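The Zadstead shed raid and the ninja who probably wasn't

20th September

By now you will have seen the clip. If you live within ten miles of Zadstead you will have been sent it by at least four people, one of whom is your mother. A figure in dark clothes goes along the top of the wall behind Tonetti's garden centre, drops into the yard, rolls (why does he roll?), and leaves the same way with a leaf blower on his back. It runs for 54 seconds and someone has put spy music on it.

I have nothing against a good laugh at a burglar. I laughed. Then I watched it again without the music, and I have some doubts about nearly everything that has been said since.

Start with the wall. The local paper called it "towering". I have leaned on that wall to eat a sausage roll. On the yard side there is a stack of compost pallets that comes up to my chest, so what we are calling a death-defying drop is a man getting down off a wall on to some compost. You can see the top of the stack in the corner of the clip if you pause it, and I don't think I'm the only one who can press pause.

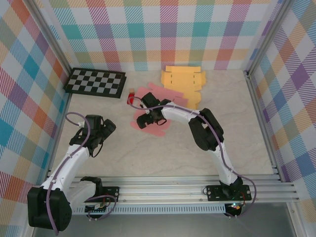
Then there is the alarm. Tonetti's had a Nulline system put in back in June, with a yellow box over the door and a sign on the gate telling you all about it. Every version of the story says the thief "beat" the alarm, and one said he "slipped between the beams" as if he'd spent the winter training with string and bells in his front room. I went in on Saturday for bird seed and asked the lad on the till. He said the yard isn't on the alarm. It never was. The beams are inside the shop, where the thief did not go.

So he beat it in the same sense that I beat it every time I walk past to the bus stop.

Next, the money. The first report said 700 pounds' worth of goods. By teatime it was 2000. I'd like to know what happened in between, as he only has one back and there is only one leaf blower on it. The dearest one they had on the shelf on Saturday was nowhere near either figure. Perhaps there was a second trip we haven't been shown. Perhaps somebody added the VAT several times. I asked about that as well and the lad said I'd have to speak to the manager, who was at lunch, at ten past three. 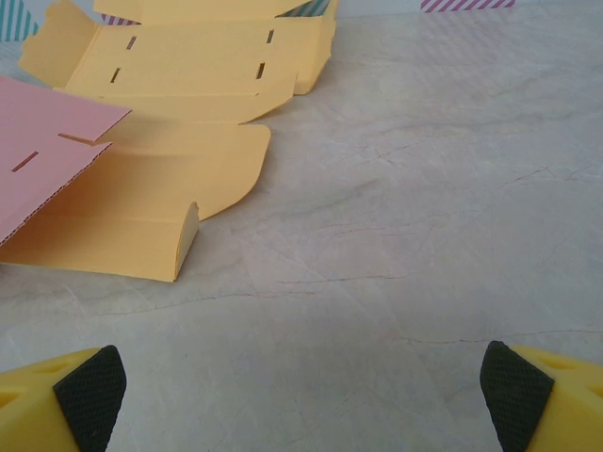 I did speak to Caroline Biwott, whose kitchen looks out on the back lane and who is the only person I've met who was awake at the time. She heard a scrape, then some swearing, then a long quiet bit, then more swearing. Her view is that he got stuck on the way out. The clip jumps at just that point — watch the clock in the corner, it skips 2 minutes — and I would pay good money to see the missing part. Who cut it? The police say they put out what they were given. The shop says it gave them the lot. One of them has a very funny piece of film sitting on a computer somewhere.

What bothers me more is how quickly everybody decided who it was. There is a lad on the Muriithi estate who does tricks on his bike and jumps off the bandstand, and by the second evening his name was all over the town page with people agreeing that it "moved like him". It's a grey shape with no face. It moves like a man in a heavy coat. Caroline reckons the swearing came from somebody her age at least, and she was firm about it. I notice those comments have since been taken down, with no apology that I could find, and the same people have moved on to guessing about the bins.

I might be wrong about some of this. If it does come out that we have a trained acrobat working the back lanes for garden tools, I'll put it on here in large letters. Until then, these are the things I'd want answered before sharing the clip again.

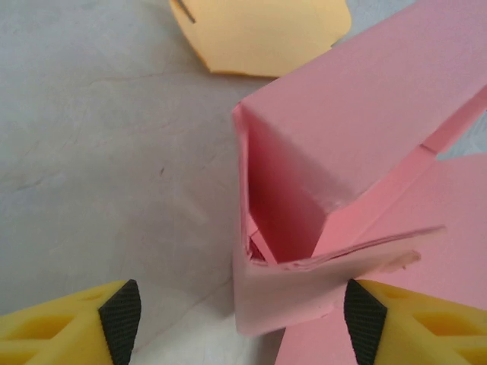 Questions for whoever is in charge

Where is the rest of the film, and can we have it without the music?

Which goods came to 2000 pounds, and is there a list?

Was the back gate locked? Caroline says it often isn't, and if it wasn't then he climbed a wall next to an open gate, and I want that confirmed more than all the others put together.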